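Werkstattbuch, Februar, kurz nach 15 Uhr

Xuelian Cheng hat mich heute früh gefragt, ob ich endlich einmal aufschreibe, was bei den Leimversuchen für die Buchrücken herausgekommen ist, und sie hat ja recht, das liegt seit der letzten Runde nur auf Zetteln herum. Also der Reihe nach, soweit ich es noch zusammenbekomme.

Wir hatten 3 Ansätze Weizenstärkekleister, alle nach demselben Rezept gekocht, nur mit unterschiedlich langer Ruhezeit. Der erste kam gleich nach dem Abkühlen durchs Sieb, der zweite nach einer Nacht, der dritte nach zwei Nächten im Kühlschrank (der im Flur, der kleine schließt nicht mehr richtig, bitte nichts Empfindliches hineinstellen!). Gestrichen habe ich auf Japanpapier und auf das etwas störrische Packpapier, von dem uns Pallavi Yadav noch eine Rolle überlassen hat. Der Kleister nach einer Nacht ließ sich am schönsten ziehen, ganz ohne Fäden, und beim Abheben vom Filz ist mir kein einziger Streifen gerissen. Der älteste roch schon ein wenig säuerlich. Den habe ich weggeschüttet, auch wenn es mir leid tat um die Arbeit.

Beim Mischleim bin ich weniger glücklich. Ich habe 15 Gramm Methylcellulose angesetzt, über Nacht quellen lassen und dann mit dem Dispersionsleim von Jollex verrührt, erst zu gleichen Teilen, dann mit mehr Cellulose. Die magere Mischung bleibt lange offen, was beim Einhängen ein Segen ist, aber auf dem Gewebe von Mishra schlug sie mir an 4 Stellen durch. Vielleicht war ich mit dem Pinsel zu großzügig, das kenne ich von mir. Beim nächsten Mal nehme ich den flachen Borstenpinsel und streiche von der Mitte nach außen, so wie man es eigentlich ohnehin tun sollte.

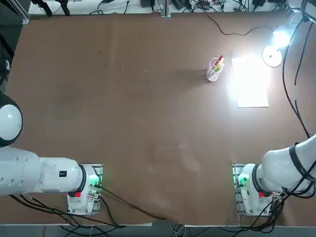
Für die großen Überzugspapiere fehlt uns weiterhin die richtige Unterlage. Der Kartenband aus Tadton hat aufgeklappt ein Format, bei dem ich auf der Werkbank ständig über die Kante hinaus streiche, und dann rollt sich das Papier ein, bevor ich überhaupt beim Falz bin. So eine große rechteckige Tischfläche, glatt und braun wie auf dem Foto, wäre mir gerade recht, auch weil man helles Papier darauf gut sieht. Makulatur würde ich trotzdem unterlegen und nach jedem Bogen wechseln. Xuelian schwört auf Silikonpapier, mir rutscht darauf alles davon.

Zum Trocknen noch ein Nachtrag: Die Proben lagen 40 Minuten unter leichtem Gewicht, dann frische Löschkartons, dann über Nacht in die Presse. Die Deckel haben sich trotzdem nach außen gezogen – ich vermute die Laufrichtung der Pappe, die Lieferung von Prekach war nicht beschriftet und ich habe mich auf mein Gefühl beim Biegen verlassen. Beim nächsten Zuschnitt mache ich die Feuchtprobe und zeichne gleich mit Bleistift einen Pfeil auf jeden Bogen.

Noch offen: Gegenkaschieren mit dünnerem Papier probieren, Kapitalband in Naturweiß nachbestellen, Pallavi nach dem Rest der Rolle fragen. Der gute Kleister steht im Schraubglas hinten links, bitte vor Gebrauch noch einmal durchs Sieb streichen.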